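Council puts the Munov ferry vote off again

I've sat through plenty of long nights at Dirnik town hall, but the one on 26th October might be my favourite, if only for how little got decided. The plan to bring back a passenger ferry between Munov and Pollia was meant to go to a final vote. It didn't. After three hours of talk (and one very welcome tea break) councillors agreed to hold it over until the new year.

The numbers were there for a delay and not much else. The motion to defer got up 6 votes to 5, with Mayor Halyna Karpenko siding with the people who wanted more time. She told the chamber she still backs the ferry and wants it running, but she wasn't prepared to sign off on a contract while the jetty repairs at Pollia remain uncosted. Fair enough, I reckon, although you could hear the groans from the back rows.

Councillor Jonatan Eide was having none of it. He's been pushing this thing for years and he came in with a petition carrying 3141 signatures, most of them collected over September outside the Munov shops. "People over there have been waiting long enough," he said, and he got a decent round of applause for it. He also wanted to know why the jetty report, promised in winter, still hasn't turned up. The works manager said it was being finalised, and that was as far as anyone got. 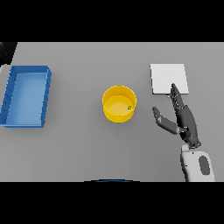
What happens next

The jetty costings are now due before the council's summer break, and the whole lot comes back to the chamber at the first meeting after it. If the vote goes through then, tenders would open straight away. Virk, the bus company that already runs the route around the bay, has said it's interested in operating the boats as well, but it wants a five-year deal and there are councillors on both sides who think that's too long.

Eide told me on the way out that he'll try to have the vote brought forward. He needs one more councillor to change their mind, and he wouldn't say who he's been ringing - I did ask, twice! Karpenko's office says the timetable stands.

In the meantime, if you live in Pollia and work in Munov, it's still the long way round on the bus. Written comments on the ferry plan can be dropped in at the town hall front desk during opening hours, and they'll be included in the papers for the next meeting.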